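Large white board on the dining table: leave it out or put it away?

Forum > Home > Work Surfaces and Storage
Page 1 of 1

tablehog41
My wife and I have been through this twice now, so I'm taking it to strangers. We have a light wood table, the good one, the one her parents gave us on the understanding that we would never enjoy it. Last winter I got a white board to lay flat on top for anything involving glue, paint, soil or screws. It covers nearly the whole table. It was supposed to come out for jobs and go back behind the wardrobe afterwards.

It has not been behind the wardrobe since November. I say it lives on the table now. She says we're eating off a workbench. Who's right, and does anyone have a better system?

Csenge S.
She is.

m_barany
You'll get ten answers and nine of them will be about felt pads. My vote is leave it out. A board that's put away is a board you don't use, and then you're sanding a drawer front on your knee in the hallway. Ask me about the hallway.

Csenge S.
What about the hallway?

m_barany
There is a groove in it.

Zoltan_B
Ours stays down all year and I've stopped thinking of it as a board. Plain matte white, a bit short of the table on the far side, so there's still a strip of wood showing to remind visitors we own furniture. Small stuff shows up on it beautifully. I put a little brown cup-shaped thing down on it and you can find it from the doorway, where on the bare wood it would have vanished until somebody sat on it. Tan on tan is how I lost a whole set of drawer knobs.
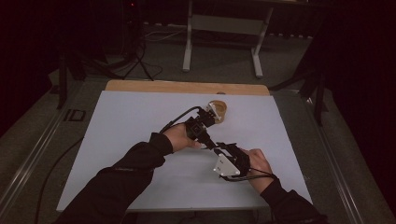 Photo: Zoltan_B / members' uploads

Matte is the part I'd fight for. My first one was gloss and working under the lamp was like doing crafts on a frozen lake. With this one you get a soft shadow under your hands and that's it. Cost me a little more and I complained at the time, as is my right.

tablehog41
That strip of wood at the back is precisely what my wife objects to. She says either cover it or don't. Yours looks fine to me, but I'm not the electorate.

Antigoni K
I'm with the wife. A board that almost covers a table is like a rug that almost fits a room. You'll see the edge every day for the rest of your marriage. Cut one to size or buy a smaller one that's obviously a mat.

Also, carpet. Zoltan_B, you have gray carpet under that table and you're doing small parts over it? I dropped one spring on a carpet like that in 2 seconds of inattention and it's still down there, adapting.

Zoltan_B
The carpet and I have an arrangement. It takes a few pieces a year and in return it doesn't show dust.

ernohalasz
Disagree with pretty much everyone so far. Flat board on a table is the wrong tool. It has no lip. Anything round goes for a walk. I got the Zovwood tray top, 172 cm long with a raised edge all the way around, and nothing has hit the floor since.

Antigoni K
And how do you rest your forearms on it?

ernohalasz
Uncomfortably.

m_barany
There it is. I had a lipped one from Ramard and it pressed a line into both wrists. I looked like I'd been recently released. Flat board, and one shallow dish for the things that roll. You don't need to fence the entire property to keep one sheep.

ernohalasz
The Ramard lip is square. The Zovwood one is rounded over. These are completely different lips.

m_barany
I've just measured mine and I stand by my wrists.

Csenge S.
Can someone say what goes underneath it? Everyone's arguing about the top. Grit gets in there. I lifted mine after one season of seed trays and the table had a scratch shaped like Norway. Mine now sits on an old flannel sheet, and I lift the whole business and wipe under it whenever I remember, so twice.

tablehog41
Nothing goes underneath mine. I have just gone and looked underneath mine. I'm going to need a minute, and possibly some wax.

Csenge S.
How bad?

tablehog41
Not Norway. Maybe Denmark, with some islands.

Antigoni K
Rub a walnut on it. Works on shallow ones. Then tell her before she finds it, and offer her the board behind the wardrobe as part of the settlement.

ernohalasz
Walnut is a myth. Use a wax stick in the right shade.

Antigoni K
I have a walnut and a table and photographs of both, Ernő.

tablehog41
Update. Told her. She had known about Denmark for weeks and was waiting to see how long I'd take. The board goes behind the wardrobe at mealtimes and comes back out with flannel under it. I've been assigned the carrying. Somebody please tell me what people use for handles on these things, it's like moving a door.

m_barany
Start a new thread for handles. Ernő has views.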